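Accueil > Escapades > Îles et littoral

Mars, par Sylvain Caron

Bonne nouvelle pour ceux qui, comme moi, rêvent d'embruns dès la fin de l'hiver : la navette entre Wornora et l'île de Skeltach reprend samedi ! La compagnie Kinever remet son petit bateau à l'eau avec 106 places et 2 départs par jour, et j'ai déjà réservé le mien (celui du matin, évidemment, pour le café sur le pont).

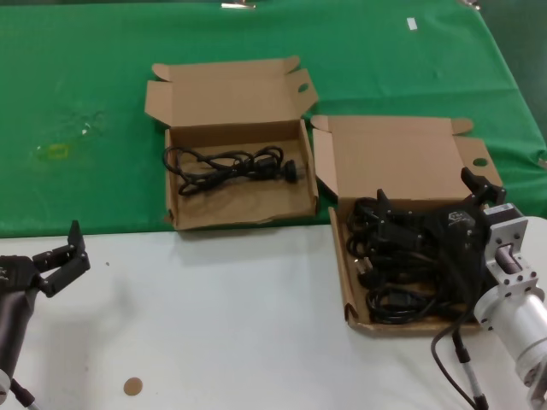
L'île, je la connais surtout hors saison, quand les sentiers sont déserts et qu'on entend les phoques depuis le gîte. Il y a quatre chambres là-haut, un poêle, une vue à tomber, et pas beaucoup de prises, alors pensez aux rallonges et aux chargeurs. Moi, je range tout dans un carton ouvert, le câble noir enroulé sur lui-même au fond, comme celui de la photo, et je ne cherche plus rien en arrivant. Prenez aussi une lampe, le chemin du débarcadère n'est pas éclairé.

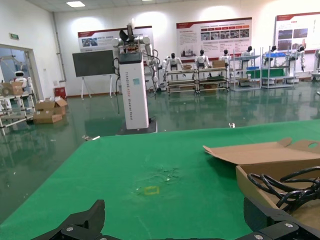
Un petit rectangle jaune sur le plateau vert.

Côté assiette, la cabane du port rouvre le même jour, avec ses moules au cidre et sa tourte au haddock – j'en parle à tout le monde depuis l'an dernier, mes amis n'en peuvent plus. On compte environ 2000 visiteurs sur la saison, donc ça reste tranquille, mais la terrasse est minuscule et je vous conseille d'y être avant midi.
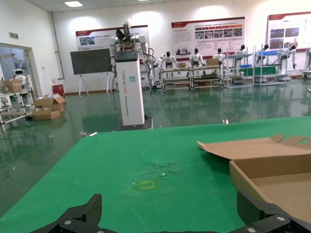

Le carton ouvert, à droite de la table verte.

Pour les marcheurs, la boucle du phare est de nouveau praticable en entier. Comptez un bon après-midi avec les pauses, et de vraies chaussures, la descente vers la crique de Wi est raide et pleine de cailloux.

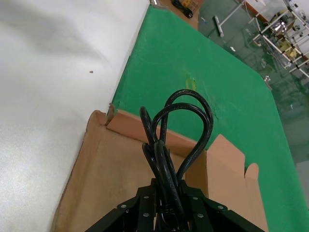
En bas, par contre, quelle récompense ! Une eau claire, du sable presque blanc, et personne ou presque. Je m'y suis baigné une fois en mars, j'ai tenu le temps de crier. Les billets s'achètent au guichet de Wornora, qui ouvre une demi-heure avant le départ.

Ce site utilise des cookies pour mesurer son audience. Accepter | Refuser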